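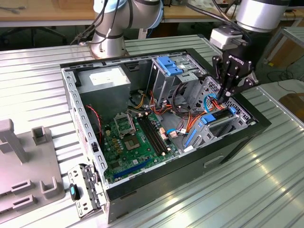

Dust gets into a home computer faster than most of us like to think, and if yours sits on the floor near a dog bed or a laundry room, as mine did for years, it's worth giving it a good cleaning twice a year. I do mine in June, before the hot weather sets in, and again when the furnace starts running. Shut it down, unplug everything from the back, and carry it to a sturdy table with good light (the kitchen table is fine if you can spare it until supper!). Lay the tower on its side with the side panel off and the inside facing up, so those red, orange and yellow power wires are easy to see and you can get a brush in between them without tugging. I like a soft paintbrush, the kind you'd use for window trim, and I keep one in the drawer for this and nothing else. Start at the top and work down, with light little strokes, and let the dust fall where you can get it later.

Now, canned air. I'm fond of the Deltau cans because the straw stays put, but any brand will do as long as you hold it upright. Tip it over and you'll get a cold spray of liquid, and you don't want that on anything electrical. Use short puffs, and hold the fan blades still with a fingertip while you blow. Take the whole business out to the porch if the dust is bad, and please wear a mask if you have allergies. I forgot mine once and sneezed clear through dinner.
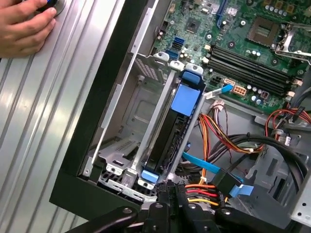 Screws are the next thing. My old habit was to drop them in a coffee mug, and then of course somebody would come along wanting coffee. These days I use a muffin tin, with the case screws in one cup and any odd ones in another, lined up in the order they came out. A strip of masking tape on the table works nearly as well, sticky side up, and you can write on the edge of it with a pencil. I found a magnetic dish at the Prirnham hardware store for 2 dollars and it has been wonderful for the sewing room, too, so pick one up if you see it.

If your machine has a filter in front, pull it out and rinse it under the faucet, then let it dry overnight. Overnight means overnight! Leave it on a dish towel by the window and go do something else.
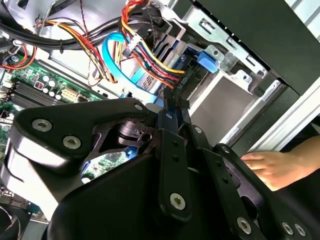
While you have the table cleared, wipe down the keyboard and the cords with a barely damp cloth and a drop of dish soap, and run the vacuum behind the desk where the machine usually stands. A couple of bricks or a low shelf under the tower will keep it up out of the carpet fuzz, and you'll see the difference by the next cleaning.

Posted Nov 9, 2020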